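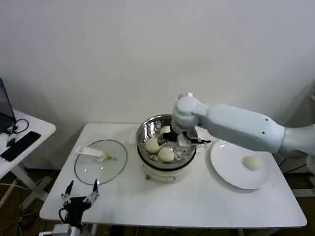 Figure 3. The bun transfer task. The right arm works in the steamer basket; the plate is the goal location.

4.2 Collecting demonstrations for the bun transfer task

The bun transfer task asks the robot to move steamed buns from a steamer basket to a plate. It was chosen because the object is soft, the container has a raised wall, and neighboring buns leave little room for the fingers. We collected demonstrations in two ways. In the hand-guided mode, the operator holds the arm near the wrist and moves it through the motion while gravity compensation is on. In the remote mode, the operator drives the arms from a pair of leader arms built on the Viltden kit. Both modes write joint positions, gripper opening and camera streams to the same log format, so that the learning code does not need to know which mode produced an episode.

The full set holds 2,299 episodes, of which 1,106 were recorded in the remote mode. Episodes in which the operator dropped a bun and then recovered it were kept and labeled. Episodes that ended with a bun on the table were removed from training but retained in the release. An episode starts when the operator presses the foot switch and ends at the second press. Idle time at either end was trimmed by a threshold on joint speed, with the same value for both modes.

Operators were told to approach each bun from above, to place the fingers on opposite sides of it, and to close only until the bun moved with the gripper. No order of picking was prescribed. In early trials with a fixed order, the policy learned the order well and did poorly when the first bun in the sequence was missing. Leaving the choice to the operator gave a wider spread of approach angles, particularly for buns that touch one another, as the front pair in Figure 3 nearly do. Bun positions were reset by hand between episodes without a template.

The two modes differ most in the last part of the approach. Hand guiding gives direct contact forces to the operator, and the resulting paths are short and smooth. It also puts the operator's forearm into the head camera view in many episodes, and these views do not occur when the policy runs by itself. Remote episodes do not have this problem but contain more pauses, most of them just before the fingers pass the basket wall. We treat the pauses as part of the demonstration and did not cut them.
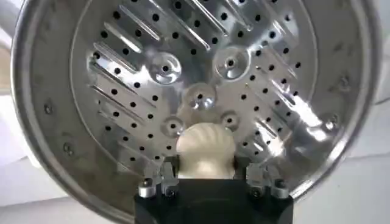 Wrist views were recorded in both modes and carry most of the information used for the final grasp. They are also the views most affected by lighting. The steel floor of the steamer tray returns strong highlights that shift as the wrist turns, and in places the glare hides part of the pattern of holes and raised ribs. A depth estimate computed from such views was unreliable on bare metal, and we dropped it from the policy input after the May trials. The finger pad stays in view at the bottom center, and its ribbed, cream-colored surface gives the network a fixed reference against the metal. Masking the pad out lowered grasp success in every test we ran. Exposure was locked at the start of each session, with the value set on the bare tray.

Labels were assigned by two of the authors working separately. Canpolat labeled grasp onset and release from the wrist stream, and Kaplan labeled the same events from the gripper opening signal. Where the two differed by more than 5 samples, the episode was reviewed jointly and the wrist stream was taken as correct. Most such cases came from slow closures, in which the opening signal changes well before the fingers touch the bun.

All streams were aligned with the Jarkivico logger, version of 4/8/19. Camera clocks drifted against the arm controller over long sessions, and the logger corrects for this with a linear fit between the start and end marks. We did not find a need for a higher-order fit. The training split is described in Section 4.3.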